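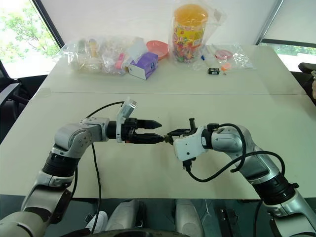
White tables pushed together, bag of small stuff at the back left

From: Yara Geagea
To: sarer-workroom list
Subject: Re: Tables and the clear bag

On Sunday, Oyelaran wrote:
> Are we keeping the two tables together or splitting them
> again? Also, does anyone know if the big clear bag is
> still waiting to be sorted? I need 50 small pieces for
> the Drimeo boxes and would like to look there before
> I order more.

Please keep them together. The long seam is a nuisance for writing, but I need the depth when I lay out the box inserts. If you have to split them, push them back before you leave.

The bag is at the left end of the row, along the back edge. It's the mixed one, with beige, white and pink things in it. It has not been sorted. Take what you need for Drimeo and write the number on the sheet by the door, same as last time.

The Vollent order is separate. That one is 784 pieces and I have 682 packed on the shelf, so please don't pull from those boxes.

I'll be in until 7 if you want to go through the bag together. Bring the shallow trays if you have them.

Yara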